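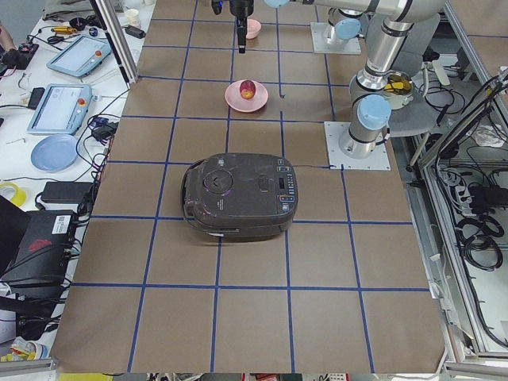 Budget for the Table, Then for the Arm

Evie Haworth

Every April, departments at Florbridge submit their equipment requests for the coming year, and every April the robotics requests look alike. There is a line for an arm, or for two arms, with a quotation attached. Beneath it is a single line marked "accessories." The second figure is usually a guess, and the planning office has generally been willing to accept it as one. I believe this practice should end.

An arm is the easiest part of a robot cell to price. The supplier states what it costs and when it will ship. What surrounds the arm is harder to set down on a form: the frame, the mounting plates, the power strips, the adapters, the tape that divides a work surface into cells, and the household goods the arm is expected to handle. A rice cooker and a plate do not look like capital equipment. A laboratory studying kitchen tasks nevertheless cannot begin without them, and it will need replacements before the year is out.

The Flutine project is a fair case. Its original request covered two arms and set aside $2,000 for everything else. By the time the cell was ready for regular use, the project had placed 243 separate orders outside the main contract. Most were small. Several were for cables of a length that a drawing of the table would have predicted. Each order passed through the same approval steps as the arms themselves, and the staff hours spent on them appear in no budget that I have been able to find.

Floor and table space deserve the same attention. A cell with two arms needs a surface for the work and a second surface for the people doing it. Teach pendants have to rest somewhere within reach, with their stop buttons clear. Power adapters take up room, and their cords take up more. Requests tend to give the footprint of the robot base and leave the rest to whoever receives the delivery. When the Wyss room was refitted, the side table had been left out of the plan altogether, and 4 weeks passed before a suitable one could be released from another department.

Some colleagues object that a detailed request invites detailed refusal. They would prefer a broad accessories line because it leaves them free to adapt as the research changes. I have sympathy for this view. Research does change, and an office that questions the purchase of a bowl is not using its time well. The remedy is a reserve of a stated size, held by the project and spent without further approval, alongside a proper list of the items that can be known in advance.

I would ask three things of the next round. Requests should include a drawing of the full cell, with working surfaces and cable routes marked. They should name the person who will maintain it. And they should carry a replacement budget for the second and third years, when the opening grant has been spent and the equipment is in heaviest use.

The Skudov group has already submitted its request in this form. It runs longer than the others and asks for more money at the outset. The planning office should approve it on those terms, and should return the remaining requests for the same treatment before any arm is ordered.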